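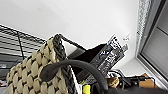 A woven bag, a black box and a good deal of cable, as the wrist camera has it at Flilstead.

The Slow Art of Picking Up a Bag

20 Nov 2025

The first thing I learned at Flilstead is that a handle is a terrible thing to ask a computer to find. I had gone up expecting to write about hands and motors, the parts that move and hum and make visitors step back a little, and instead I spent most of my two days looking over shoulders at screens, drinking very good coffee, and listening to people argue (kindly, for the most part) about what counts as the edge of a bag.

The software they argue over is called Nouri. It takes in what the camera at the robot's wrist sees, decides where one thing stops and the next begins, and passes that along to a planner named Grerketti, whose job is to work out a path for the arm that doesn't plow through anything on the way. Between them sits a thin layer of code that everyone calls "the middle," and which, as far as I could tell, is where most of the trouble lives.

Take the picture at the top of this page. You and I see a woven bag, beige and knotted, with black showing between the knots and a braided black rim, and we know right away that the thin strap belongs to it. We know, too, that the thick dark gray curve sweeping across the front is nearer to us than the bag or the box. But put yourself in Nouri's place for a minute! The strap is black, the rim is black, the box is black, and so is the wire shelving behind. The weave is a whole field of little bumps and gaps, each one looking like it might be the border of something. And the white wall, which ought to be the easy part, is so plain that there is hardly anything on it for a depth estimate to hold on to.

An early version, back in July, cut the bag into 12 separate objects. The team kept a printout of that one, and I was shown it before I had my coat off. The cure was partly more training, which meant 2,000 new views of cluttered shelves and corners, and partly a change of heart about what the software should be asked to say. The old Nouri had to give one answer for every pixel. The new one is allowed to hold a few guesses at once and hand them all over with a score attached, so that Grerketti can plan a path that would be safe under any of the likely ones. If the guesses disagree too much, the arm moves a little to one side and looks again.

I'm fond of that second look. On the screen it shows up as a small pause, then a tilt of the wrist, and then a patch of the map that had been striped with doubt settles into one color. It costs time, and there is a lively disagreement in the building over how much time is fair. One camp would let the arm look as often as it likes. The other points out that a person waiting for a bag will not wait forever, and wants a firm limit of five looks before the robot asks for help. When I left, the limit was in, though I noticed it had been made a setting, so I suspect the argument is still going.

Cables are the other sore subject. They loop and cross and arch over one another, and a planner that likes to think in boxes will draw one great box around the whole tangle and refuse to go anywhere near it. Grerketti used to do just that. Now it carries a tool called Rukeden, written to treat a cable as a chain of short pieces with room between them, and it will reach past a loop if the gap is wide enough. Watching the replay of a planned path threading by a loop, drawn in green over a gray cloud of points, I found myself leaning sideways in my chair to help it along.

The next job on the list is straps that hang still in one view and have slipped by the next. There was a whiteboard full of notes about it, most of them crossed out, and someone had gone to fetch a fresh marker.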